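Kondstead juniors get a day to remember at Hollis Park
2024-07-12

Thirty youngsters from Kondstead Juniors, most of whom had never been further than the next county for a match, were given the run of the pitch at Hollis Park this week, and by all accounts they would gladly have stayed until somebody turned the floodlights off.

The under-12s were invited by the club after their long cup run in May, when they reached the final of the Usolis Shield and lost it on penalties in front of 2000 people, a good few of them grandparents. Hollis wrote to the team the following morning, and the letter has been pinned up in the clubhouse kitchen ever since - slightly tea-stained now, but still perfectly readable.

The children had lunch with the first-team squad, tried on the big gloves in the goalkeepers' room and then played two halves of 20 minutes against the Hollis academy side. They lost 4-3, having been three goals down at the break, and the winning captain very kindly swapped his armband for a Kondstead scarf.
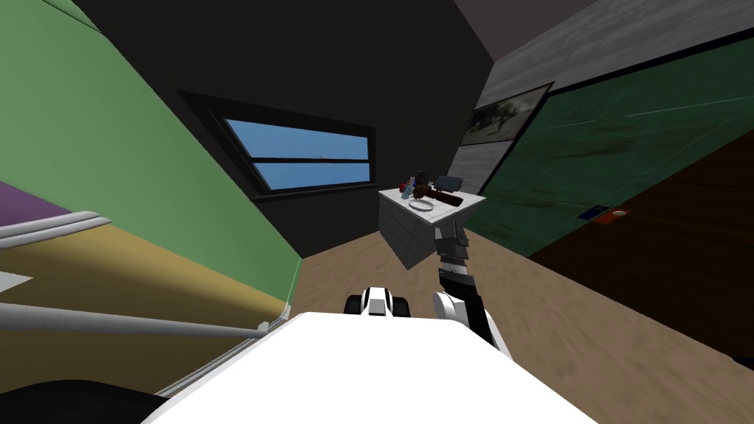

Marjorie Kettle said the second half was the best football she had seen from the team all year, and that she had quite lost her voice by the time the third goal went in. She added that the coach home was the noisiest she could remember - singing all the way, with one stop for chips.

Wayne Holroyd, who has coached the side for four seasons, was full of thanks for everyone who helped with the fares. A sponsored walk raised 3000 pounds, enough to pay for the coach and leave a little over for new nets.

Hollis have promised to send a team to Kondstead for a return match next spring, and the juniors are back in training after the summer break.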